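The Winter I Learned to Wait for Bread

January 2025

When I was nine, my grandmother decided I was old enough to help her bake. I had been begging for at least a year by then (I thought baking was mostly licking spoons), and I ran all the way up the hill to her kitchen on Briler Street with my sleeves already pushed up. She tied an apron on me that went around twice, and she gave me a bowl of flour, and I felt like the most important person in town.

Then she covered the dough with a towel and told me to sit down. Well! I had not come to sit down. I lifted that towel every few minutes, and each time I was sure the dough had died. "Leave it be," she said, and went on with her mending. So I looked out at the snow, and I sulked, and after a while I started asking her questions – about her mother, about the boat, about the house in Forkska with 11 people under one roof. She answered every one. I had never heard any of it before.
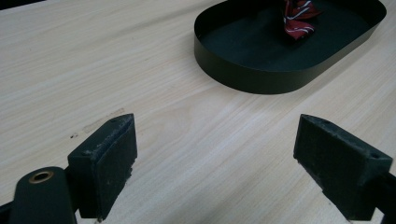
A quiet tabletop with a dark oval tray.

The bread came out lopsided and we ate half of it hot, with far too much butter. I don't remember much about the taste, I'm sorry to say, but I can still tell you the name of the boat.

I have been thinking of that afternoon because I've been waiting on an answer to a prayer, and I'm no better at it now than I was at nine. I keep lifting the towel. If you are waiting on something this month too, maybe pull up a chair next to somebody and ask them a question or two while you're at it. I'd love to hear what they tell you.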